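**Week 6 – Grasp width, contact, and the hold check**

Bring the log reader from last Monday. We use it again in the second half.

So far every object in the Kanton set has been thick enough that closing the fingers until the motor stalled was good enough. With thin objects that stops working. The fingers come almost fully together either way, and a stall at 3 mm looks a lot like a stall at 0 mm once you add backlash in the linkage.

The controller we use (Mokex, branch `week6`) reads two signals: finger width from the encoder, and motor current. Neither one is enough alone. Width tells you where the fingers are but drifts as the pads wear. Current tells you something is pushing back, but the fingers also push back on each other. 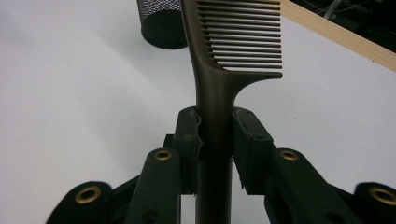

*Notes by the Jatoi Lab teaching group, revised June*

The rat-tail comb is our main case this week. Held by the handle, it gives the pads a narrow strip to close on, and most of its length sits above or below the contact. Two things follow for the software:

1. The width threshold has to be set per object class. A single global value will either miss the comb or report a hold on nothing.
2. Slip can be rotation. The handle may turn between the pads while the measured width stays the same, so the encoder will not report it.

For the second point we need the wrist view. Gikwood fits a line to the long axis of the held object and returns its angle in the gripper frame. Compare the angle at the start of the lift with the angle at the end. Fit the line to the handle only. If the mask includes the teeth, the fit is pulled to one side and the angle is wrong before anything has moved.

**The hold check**

```
closed = width < w_max[obj]
loaded = current > i_min
present = width > w_empty + margin
steady = abs(angle - angle_0) < a_max
hold = closed and loaded and present and steady
```

Run it at 100 Hz, but update `angle` only when a new camera frame arrives. Do not interpolate between frames. `w_empty` comes from closing the gripper on air, and you should measure it again at the start of each session.

**Data**

The practice log has 783 grasps. Use the first 700 to pick your thresholds and keep the rest for testing. In our own run, 27 of the grasps in the full log passed the width and current tests and failed on angle. Your number will differ if you choose another `a_max` – report the value you used.

**Before next class**

- Plot width against current for the comb class. Mark the empty closes in a second color.
- Run the check with `steady` removed, then with it back in. Hand in both tables.
- Write one paragraph on what the planner should do when `hold` goes false in the middle of a lift. Opening the fingers is allowed, but say at what height.

Reading: sections 2 and 4 of the Mokex manual. Skip the part on force mode, we get to it in week 8.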